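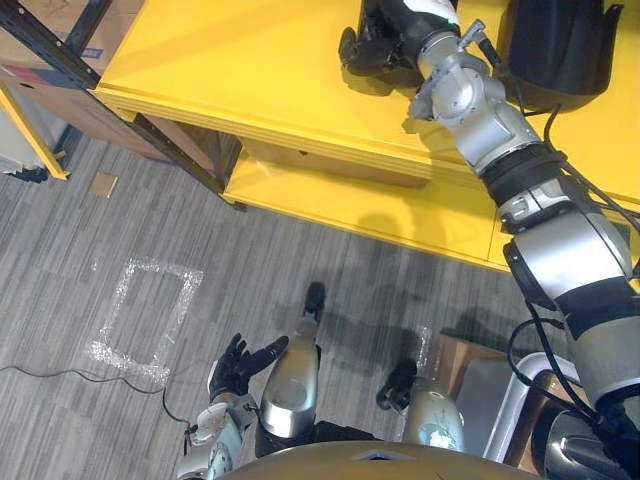

Spent the morning moving the Jikcombe repo over to shared workspace settings in Plulden. Writing down the steps while I still remember them. Thread.

Starting point: everyone had their own settings file, on their own machine, mostly copied from whoever sat next to them in their first week. Tabs, line endings, search excludes, all different.

Plulden reads settings in this order: built-in defaults, then your user file, then the workspace file. The last one wins. If a key is in the workspace file, your user value is ignored while that project is open and comes back when you close it.

To create the workspace file: Project > Settings > Scope > Workspace, then change any one value. Plulden doesn't write the file until you change something. I changed the tab width, saved, and the file appeared in the project root.

Commit that file. Don't commit the cache folder it makes in the same place. Add the folder to your ignore list first, or you'll get a very long diff like I did.

Next, the merge. I asked everyone to send me their user file and compared the keys. There were 39 keys that at least two of us had set. Most of them were fonts and colors, and those stay personal. I left them all out.

What went in: tab width (2), line endings, trailing whitespace, final newline, file encoding, search excludes, and format on save. So 7 in total. I wanted a short list that people won't argue with.

OK, we argued about format on save.

Kenza Gaber works on the importer, and those files have hand-aligned tables in them. The Zaki formatter flattens those every time. Her fix, which I hadn't known you could do: put a path block in the workspace file and turn the setting off for that folder only.

Path blocks are matched top to bottom and the first match is used. If you have a general block above a specific one, the specific one never runs. Put the narrow paths at the top.

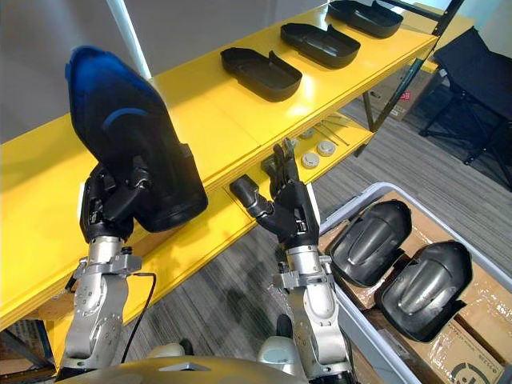
There's also a per-file comment that turns Zaki off, but we had those in a few places and they kept getting deleted during cleanups. The path block is easier to find again.

One problem I haven't solved. If you open a subfolder instead of the project root, Plulden doesn't look upward for the workspace file. You get your user settings and no warning. Two people hit this today.

The workaround for now is to open the root and use Focus Folder to narrow the file tree. You see the same files and the settings load correctly. You can check by hovering over the scope label in the status bar. It should say Workspace. If it says User, you opened the wrong folder.

Line endings were the messy part. I did the conversion as its own commit with nothing else in it, and told everyone to push their branches before I started. Even so, one branch needed its conflicts fixed by hand.

If your blame view supports an ignore file, put the hash of that commit in it. Otherwise every line in the project now belongs to you. Ours is hosted on Ploltum and it picked up the ignore file without any extra setup.

Search excludes made the biggest difference day to day. Generated files and old export folders are out of the results now. A search for a common function name used to give me over 30 hits from generated code before the first real one.

You can still search those folders. Click the funnel next to the search box and untick Use Excludes. It resets when you close the tab.

Still to do: the same thing for the docs repo, and a check in the build that fails on the wrong line endings. The check can wait until November. The docs repo has its own formatter rules that I haven't read yet.

Someone asked about keyboard shortcuts. Those can't go in the workspace file, only in your user file. You can export them from Settings > Keys and send the file to someone, but it replaces their whole set on import. Back yours up first.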